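Plarodar dumpling fair moves to March

The Plarodar dumpling fair will be held in March this year, a month earlier than usual. It opens at 11 a.m. in the Drorkance market hall with 12 stalls, and organizers expect almost 200 visitors at lunchtime.

Tickets for the folding class are limited to 80 and go on sale at the Tsolakis bakery counter.

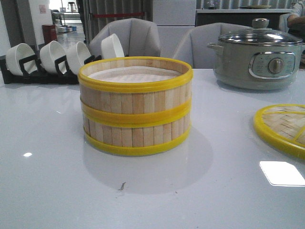

Plornitz Desk

Parking behind the hall is free until 3 p.m. – after that, drivers should use the lot by the library.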